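Thursday, 4:10 pm
By staff reporter

Robot arms that learn by copying people get a lot better at fiddly sorting jobs if you throw out the slow bits first, a group at Nircombe says.

The team put out early results this week on a training method it calls Wetik. Short version: a person steers the arms through a job, over and over, the software learns from the recordings. Nothing new there. What's new is what happens to the recordings before the software ever sees them.

People hesitate. They hover over a thing, back off, have another go. An arm trained on all that picks up the hesitation too, and you get a machine that dithers over a container for half a minute and then drops whatever it was holding. Anyone who has sat through a demo day knows the look.

Wetik goes through each recording and marks the stretches where the arms are moving but the job isn't getting any further along. Those get cut or squashed down. Mistakes that were fixed stay in, on purpose. The group tried taking those out as well and the arms got worse, they'd miss a grab once and never recover.

The test job was small-item sorting. Two arms, one table, trays at the sides and a divided box at the back. Items have to go from tray to box, or box to tray, depending on the run.

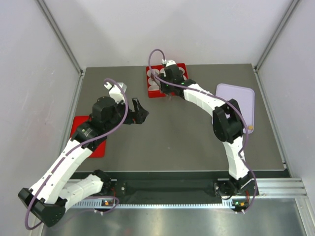
One arm reaches into the red box at the back of the table while the other's gripper points out over the middle, holding nothing.

The numbers. Trained on 500 recordings with nothing cut, the arms finished 2 runs in every 8. With the same 500 put through Wetik first they finished 73 per cent of runs. Same arms, same table, same training time. A run only counted if every item ended up where it was meant to go, so one piece on the table and the whole thing was a fail.

That's a big jump and the group is being careful with it. The draft paper says the uncut recordings came from operators with mixed experience, some on their first day, so there was plenty of dithering to cut. A lab with well practised operators would likely see less of a gain. How much less isn't known yet.

Also not known is whether it works on anything soft. Cloth, cable, bags. With hard little objects it's fairly clear when the job has moved along, the thing is in the box or it isn't. Folding a shirt is a different story and the method as written has no good way of scoring it. The draft gives this one paragraph near the end, which seems a bit light.

Speed was the other surprise. Finished runs were quicker, as you'd expect, but the arms also bumped into each other less. The group thinks long hovering over the box was keeping one arm parked in the other's way. They haven't tested that on it's own.

Cludier, which sells automated packing lines to parts suppliers, is trying the method on a bench of its own and hopes to have something to show in March. It wouldn't say which parts. The company said its interest was mostly in cutting set-up time, as recording a new job now ties up a skilled operator for days and half of what they record gets binned by hand anyway.

A second group, at Lunde, has been working on much the same problem from the other end, by coaching operators to move more smoothly in the first place. Its results are due later in the year. The two groups share a set of test tasks so a straight comparision should be possible, though neither has agreed to run one so far.

Critics of the copy-a-person approach will say 73 per cent is still well short of what a factory would put up with. Fair enough. A sorting line that fails more than one run in four would be pulled off the floor by lunch. The Nircombe group says the figure is for a first pass with no tuning for the job, and that more recordings should lift it. No target given.

The draft is open for comment now. Code for the cutting step is to follow once it has been tidied up, recordings after that.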